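Vidano

Vidano is a puzzle adventure video game developed by Jekeo and directed by Crisanto Bañez. It is the second game set in the world of Brimia.

Gameplay

The player guides a young mapmaker through 54 linked rooms. Most puzzles involve sorting small objects by weight or shape.

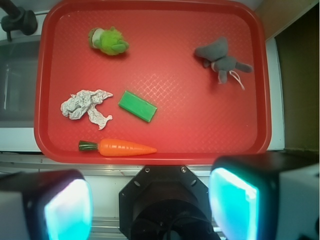
Development

Work on the game took 14 months. Bañez wrote the script, and the studio Seol supplied the music. A public demo followed in March. 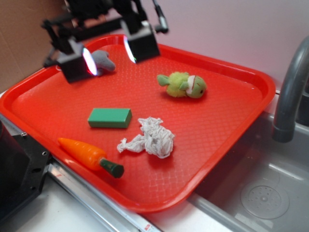
Reception

Reviewers praised the puzzles but found the final chapter short.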